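How to hang a pleated curtain across an open room and tidy the floor sockets behind it

Ataahua Maihi
November 2024
893 shares | 9 comments

A full-height curtain is the cheapest way to split a large room, and it can come down again when you change your mind. The method below is for a ceiling track and a fabric with a stitched pleat heading. It also covers floor outlet boxes, which tend to end up right where you want the curtain to hang.

What you need

A ceiling track cut to length, with its brackets and end stops
Gliders, one for each hook plus a few spare
A pleated curtain, unhemmed or tacked
Pencil, chalk line, tape measure, spirit level
Drill and the right fixings for your ceiling
Pins, a needle and matching thread
A stepladder and a second person

I used Paulík track and a light grey fabric from Drikham. Any track that takes standard gliders will do.

Marking the line

Decide where the curtain will run and snap a chalk line on the floor first. Walk along it. Check for floor boxes, vents and any change of flooring. If a box sits under the line, shift the line until the lid can open fully without catching the cloth.

Carry the line up to the ceiling with a plumb bob, or a nut on a string. Mark both ends and join them. Measure from the nearest wall in several places, as few walls are straight.

Fixing the track

Fit a bracket close to each end and space the others as the track maker says. On plasterboard, go into the joists where you can. Clip in the track, check it with the level and slide in the gliders before you put on the second end stop. I have forgotten this and had to take the stop off again.

Hanging and hemming

Hang the curtain before you finish the hem. Start at one end and put a hook in each glider. Fold the cloth back and forth along the pleats by hand, then tie it loosely with strips of fabric and leave it for a couple of days so the folds settle.

Now pin the hem. It should stop short of the floor all the way along, or it will pick up dust and drag on cables. Take the curtain down, sew the hem and put it back up.

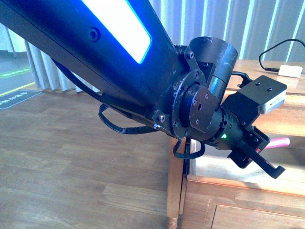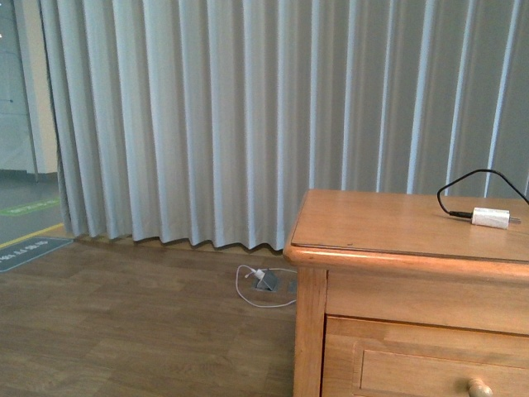
Second picture: pleated curtain hung clear of the floor, with the outlet box open close to its base.

Using a floor box near the curtain

Lift the lid right up before you push in the plug. Lead the cable away from the curtain and keep it out of the hem. If the cable is longer than you need, gather the spare into a flat loop and fasten it with a hook-and-loop strap. Don't leave it wound tightly, particularly with anything that draws a lot of current.

Where the cable crosses a walkway, cover it with a rubber cable protector. Along a cabinet or a wall it can lie flat against the base. Some boxes have a notch for the cable so that the lid can close over the plug. If yours hasn't, don't force it. Unplug when you've finished and shut the lid.

Cleaning

Go over the folds from top to bottom with a soft brush attachment. Sweep under the hem weekly, and wipe wood-look flooring with a cloth that has been well wrung out, keeping it away from the outlet box.

Last updated: July 2025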